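Vaughan dish soap bar, three months in

I bought the Vaughan soap bar in the Estumden shop because I was sick of plastic bottles piling up under the sink, and I figured a block of soap couldn't be that hard to get along with. Mostly I was right! It comes in a paper sleeve, it smells a little like lemon peel, and you just rub a wet brush over it and go.

Grease is where it surprised me. Baking trays, the lasagna dish, that awful pan I use for bacon – all fine, as long as the water is properly hot. With lukewarm water it leaves a film on glasses, and I've had to rinse a few of them twice.

It does go mushy if it sits in a puddle. I tried it on a saucer first (big mistake, slime everywhere) and then got the Flilov tray with the slats, and it's been much better since. The tray costs extra, which I think is a bit cheeky.

One bar lasts me 5 weeks, cooking at home most nights. I was going through bottles faster than that, so I'm saving a little money too, even with the tray.

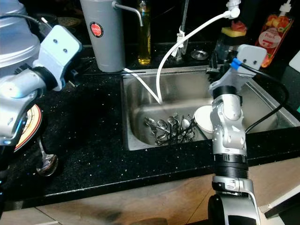

A reader called edus_fan wrote in to say the bar is useless in hard water and she went back to liquid after 3 tries. Ours is pretty soft, so I can't argue with her. Maybe get the small size first if your kettle is always chalky. I'm on my third big one and have another in the cupboard.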